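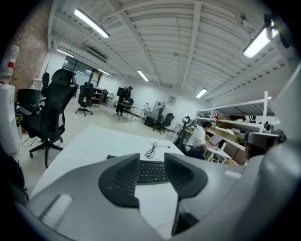 Darragh Mulcahy wrote back within the hour to say the invoices still came out of Drukatix with the bottom line missing, and could we please not ask him to restart it again. Fair enough, Darragh, and sorry for the runaround!

**Ticket 905, 10 Nov 2022**

I've now gone through the Ornon print queue with a cup of tea beside me, and the page length was set to 28 cm, a bit short for your A4.

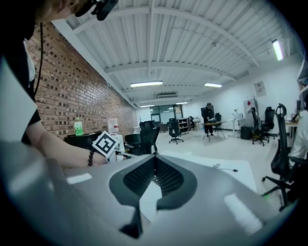 I suspect it dates from the October update, when Cadside moved everyone over to the new templates (a lovely job otherwise). I've put it back to 29.7 and sent invoice 546 through as a test.
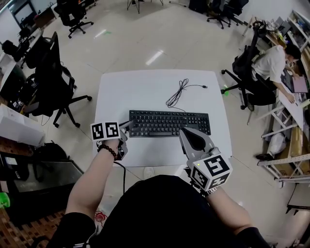 Would you mind checking the total shows on your copy? If it does, I'll change Egan's template as well and close this one.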